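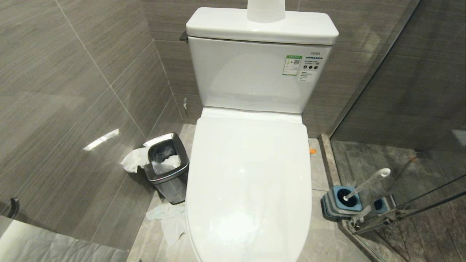 The Small Room, Second Floor: A Gallery

Every building has one room that gets left out of the brochure. At Clasby we have a very nice lobby, a staircase people get engaged on, and a bathroom with just enough floor to turn around in if you plan ahead. The brochure runs to 50 pages. The bathroom gets a floor plan symbol the size of a lentil.

So these are for the bathroom. It was redone in August under what the paperwork calls the Kutirum refresh, a name somebody was presumably paid for. The dark wall tile has a streak running through it, side to side, like wood grain that went to business school. It comes from Zaugg, and we argued over it for longer than we argued over the roof. The floor is a lighter gray with a stone look. I lost that vote and have since come around, mostly.

The toilet is a TOTO, two-piece, white. Its labels are still on the front of the tank, QR code and all, for anyone who likes to read. The trash can beside it is stainless steel with an open top, and it has a following. Tissues get thrown toward it from all over the room, and a fair number of them arrive. The ones on the floor are what I would call a regional style.

The glass shower partition sits on a raised stone curb, and past it the floor changes to a darker tile with a grain in it. Mind the curb. I've met it twice in socks.

Now for the close-up work. Anyone can wipe the top of a glossy white surface and feel good about the day. The curves and the rims are where the job lives, and they show every streak the minute the light comes on. Our own routine is a damp cloth, a dry cloth, and 5 minutes of bending over at an angle the human back was not sold with.
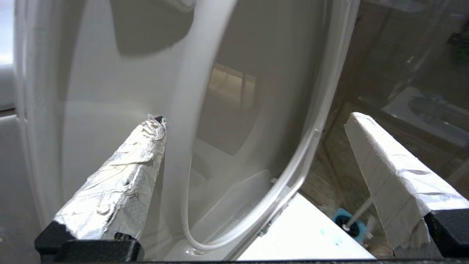 Darlene wrote in after the last gallery to say that a rim wants an old toothbrush and dish soap, that two cloths is showing off, and that she has done it her way through three houses and a divorce. We tried it. She's right about the toothbrush -- the dish soap took forever to rinse.

Other notes, while I have you. The brush holder lives on the shower side of the toilet. Moving it to the other side puts it in competition with the trash can, and the trash can wins. The spare roll goes up high, where you can reach it without standing. The mat gets washed on its own, having once turned a load of Dekgate hand towels the color of dishwater.

One more of the same corner.

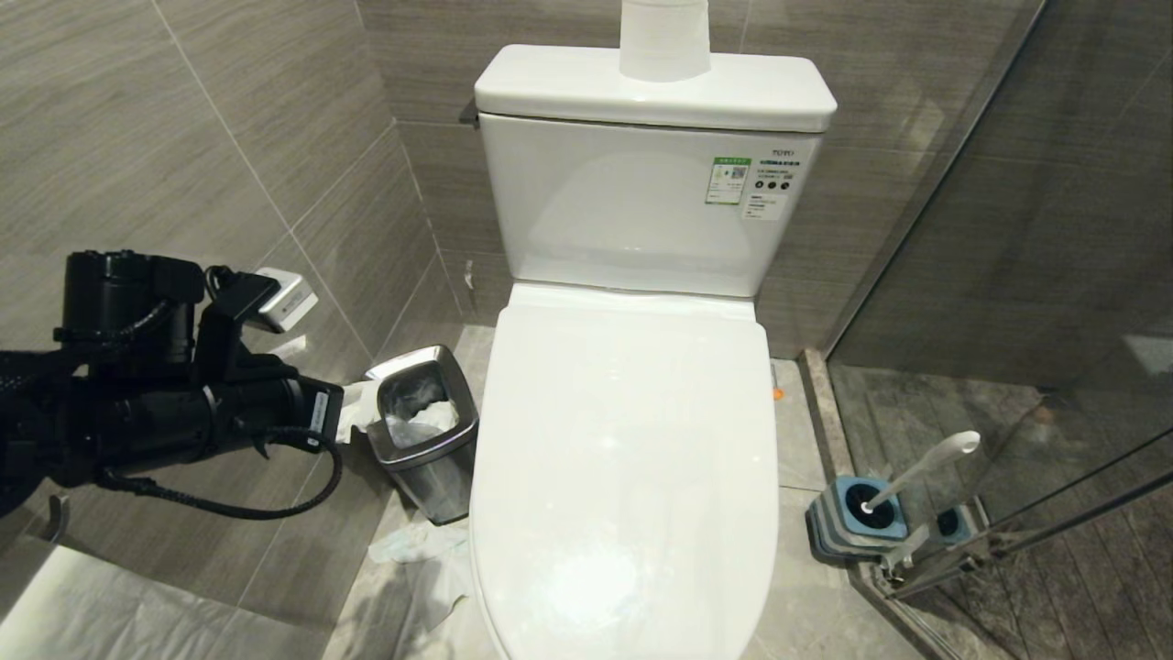
Clasby House / Housekeeping & Interiors

The little box-shaped fixture on the left wall is white and gray with a beveled metallic edge. The flush lever is on that side of the tank too, small and dark, just under the lid. Guests do find it eventually. Tile color on the order form was number 246, if you're matching at home. Bring a piece with you, because in daylight it goes noticeably browner.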